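3.2 Stichprobe und Erhebung

Die Erhebung zur Aufbewahrungsdauer von Kleinartikeln erfolgte in 194 Haushalten der Gemeinden Aravberg und Farkeck. Einbezogen wurden Haushalte mit mindestens einem Kind im Vorschulalter. Als Kleinartikel gelten Gegenstände ohne festen Aufbewahrungsort, deren größte Abmessung unter 30 cm liegt; Schreibgeräte, Besteck und Kleidung sind ausgenommen. Verpackte Lebensmittel wurden nur dann erfasst, wenn sie außerhalb der Küche lagen.

Die Kodierung folgt dem Schema von Manzano und Van der Linden mit sieben Hauptklassen. Textile Objekte werden dort nach Füllung und nicht nach Motiv unterschieden, sodass Plüschfiguren, Plüschblumen und Zierkissen in dieselbe Klasse fallen (Klasse 4). Snackverpackungen bilden die Klasse 6. Gegenstände aus beiden Klassen treten häufig gemeinsam auf (Abb. 4) und wurden in solchen Fällen einzeln kodiert, auch wenn sie einander teilweise verdeckten.

Insgesamt liegen 3.189 Einträge vor. Davon entfallen 367 auf Mehrfachnennungen, die vor der Auswertung zusammengeführt wurden. Die Übereinstimmung zwischen den Kodiererinnen war für Klasse 4 hoch, für die Restklasse 7 dagegen unbefriedigend — vor allem bei Bastelmaterial, das je nach Bearbeitungszustand unterschiedlich zugeordnet wurde. Strittige Einträge wurden in einer zweiten Runde gemeinsam entschieden. Für die Verwaltung der Einträge kam die Software Brenance zum Einsatz.

Die Verweildauer eines Gegenstands ist definiert als Zeitraum zwischen der ersten und der letzten Nennung am selben Ort. Ortswechsel innerhalb eines Zimmers bleiben unberücksichtigt. Da die Haushalte im Oktober nur einmal wöchentlich befragt wurden, sind kurze Verweildauern systematisch überschätzt; die Schätzung in Abschnitt 4 behandelt diese Werte als intervallzensiert.

Abb. 4: Plüschobjekte (Klasse 4), darunter ein rotes Herz, neben einer gelben Snackverpackung (Klasse 6) auf hellgrauer Tischfläche.
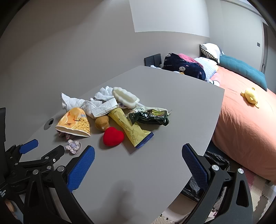

3.3 Vergleichsdaten aus Sinaga

Die Vergleichsdaten wurden mit demselben Fragebogen erhoben, jedoch ohne die Angaben zum Aufbewahrungsort. Auswertungen nach Zimmern sind für diese Teilstichprobe daher nicht möglich.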